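The dumpling test

Anyone can build a robot arm that lifts a wooden block. Blocks don't tear, and they don't stick to the plate. So when Imani Lyons wanted to show me what the Losalero could do, she went straight to the steamed dumplings, and I was sold on the idea before the arm had moved.

The Losalero is a tabletop arm with a two-fingered gripper and a small camera at the wrist. It comes from Wumstead, a company of 12 people working above a bike shop, and it's meant for small kitchens, cooking schools and keen tinkerers. You teach it by holding the arm and guiding it through a job yourself. Lyons recommends 37 tries for a new task, a number she defends with real passion.

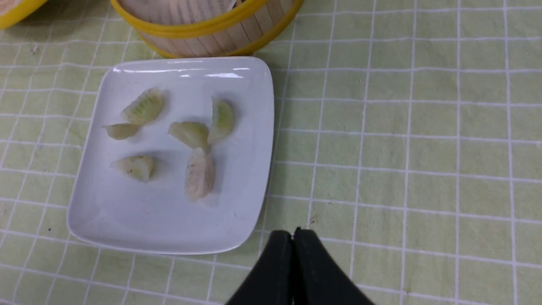 Can you use it without knowing how to write code?

You can. Teaching, replaying and fixing a task are all done with the arm itself and a plain web page, and the coding tools stay hidden until you go looking for them.

I had my first task saved before morning tea. It was a clumsy one – pick up a dumpling, put it down a hand's width away – but it was mine, and I may have cheered. The arm has a lovely soft feel when you guide it, a bit like steering a shopping trolley with good wheels.

Dumplings are a wonderful way to find out what a gripper is made of. The wrappers are thin and slippery, no two are folded quite the same, and a squeeze that suits a fat one will split its neighbour. Losalero's answer is a grip setting called Boonyarit, after the street where the founders used to eat lunch. It closes slowly, feels for the first bit of push-back, then holds. On my kitchen bench it coped with soft cheese, ripe figs and a poached egg (once, and I'll remember it fondly).
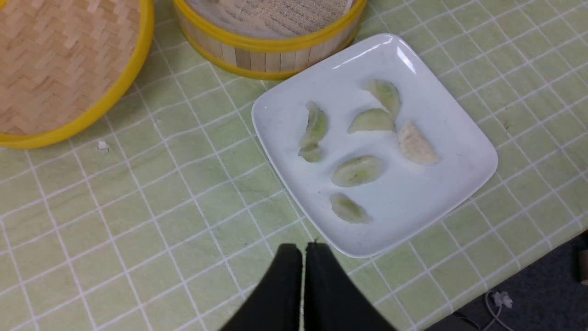

Rami Kanaan, who wrote most of the grip software, is frank about where it struggles. Shiny crockery can confuse the camera under strong light, and food that has settled against other food is still hard to separate. "It'll go for the easy one first," he told me. "So would I."

There are other gripes. The fan is loud, the power lead is too short, and changing the fingertips takes a hex key and more patience than I had by 4 pm. The manual skips cleaning almost entirely, a strange gap in something that handles lunch. Kanaan says a washable set of tips is due in February.

Renting one through Puswood costs $600 a month, with setup help included and a minimum of 2 months. That's a fair bit for a hobby, though a cooking school could share it across classes. I've sent mine back now and my bench looks very bare. I keep thinking of things I'd like to have taught it, starting with spring rolls.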